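November 2023

Okay, back at the photo assignments! I let them slide since April, which I feel bad about, so today I sat down with a big mug of tea and got two of them sorted out for the group. Writing it down before I forget what I decided.

First one is water. Any water, but it has to be the subject and it can't be a sunset (we have so many sunsets). I walked down to the Rinmont landing before breakfast to try it myself and shot everything at a slow shutter speed, half a second up to two seconds, with the camera braced on the railing. Most of it is mush. The railing shakes whenever a truck goes over the bridge, so next time I'm dragging the tripod along and no complaining. The few I kept have that nice smeary look around the pilings, and I like them a lot more in black and white. Bring a cloth for the lens, the mist gets on everything.

Second one is shiny things. Metal, glass, a wet street, whatever you've got, and the job is to keep the highlights from blowing out. I'd underexpose a little and pull the shadows up later. Bururix does that fine, although the new version moved the curve tool and it took me ages to find it again.
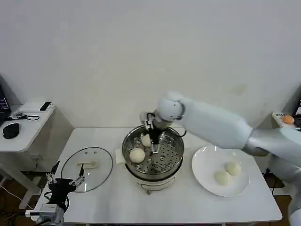
White on white is sneaky too, by the way. The meter wants to turn all of it gray, so add a bit of exposure and then check the histogram, not the back screen. Mine is set way too bright and it has fooled me before.

Still to do:

- post both assignments on the Aubert page
- find the spare card reader
- try the Zivo filter on the pilings again, this time with the tripod
- cut my own picks down to five (this is going to hurt)

Entries can come in any size, I'll shrink them myself.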